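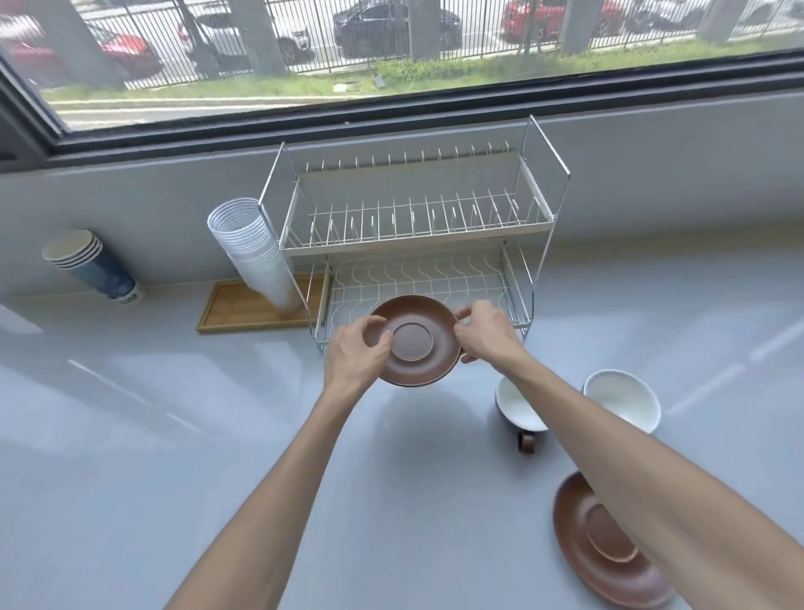 One reader in Salinas wrote to us in November that the Kitidar rack had outlived two sinks and a kitchen remodel, and could we please never change the feet. We won't! The Kitidar two-tier dish rack from Claltus still stands on the same soft, grippy feet it always has, and they pop off for washing whenever you feel like it.

Plates and saucers go below, with 20 slots to choose from, and cups and bowls up top – or the other way round, if that's how your family does things. It holds up to 38 pounds, so go ahead and load the big casserole dish after Sunday-style suppers.

Good to know: rinse the drip tray every 6 to 8 loads.

Spare feet and trays are listed under Parts. The Brimach cutlery cup is sold separately.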